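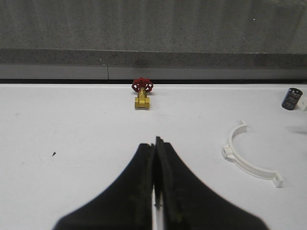 Okay, junk drawer thread, because I have been sorting leftover house parts for days and I need to tell somebody. We moved into the Tralwood place in February and the last owners left us drawers, coffee cans and one entire cabinet of Stuff. My favorite find so far is the little brass gate valve with the red handwheel, look at it back there by the wall, it's so cheerful! I have no idea what it used to shut off. I'm keeping it anyway.

2/ My system (ha) is that everything goes on the white table first and it can't go in a bin until I know what it is. Plumbing bin, electrical bin, "ask the guy at Stevton Hardware" bin. That third bin is winning by a lot.

3/ Stuff I've learned: a gate valve is meant to be all the way open or all the way closed. I had one half open under the laundry sink for months like it was a faucet. Sorry, valve.

4/ Also learned: white pipe clamps breed. One half here, another half there, and no two halves from the same pair. I found 3 more in the garage last night, inside a boot.

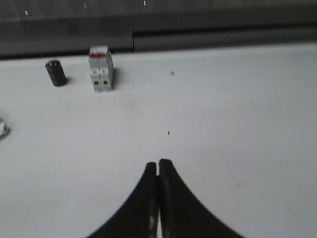 5/ Anyway, breakers. I am NOT putting an old breaker out of a drawer into my panel, please don't write to me. My electrician already gave me the speech. It goes in the electrical bin with a piece of tape on it that says NO, and it'll go along with the rest to the recycling place on Skodov Road next time I'm over there.

6/ Somebody asked what the bins are. Plain shoebox size with lids, 40 bucks for the set, and I wish I'd bought two sets. Label the short end if they're going on a shelf. I labeled the lids and now I have to pull every single one out to read it.

7/ Capacitors I was nervous about, so I asked before I touched much. The small ones didn't worry the guy at the store, but he said to treat the bigger ones like they could still have a charge in them and leave the legs alone. Mine are going in a jar of their own.

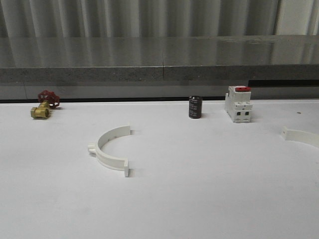

8/ Screws are a whole other project. There must be more than 400 in the coffee cans and I'm giving myself one can per evening with a podcast on. Wood screws I keep. Anything rusty or chewed up goes.

9/ Next up is the cabinet, which still has a Saragih Plumbing calendar taped inside the door and a smell I'd describe as "old hose." If you know a good use for one lonely half of a pipe clamp, I'm listening. Best I've come up with is holding the garden hose against the fence, and I'm trying that tomorrow.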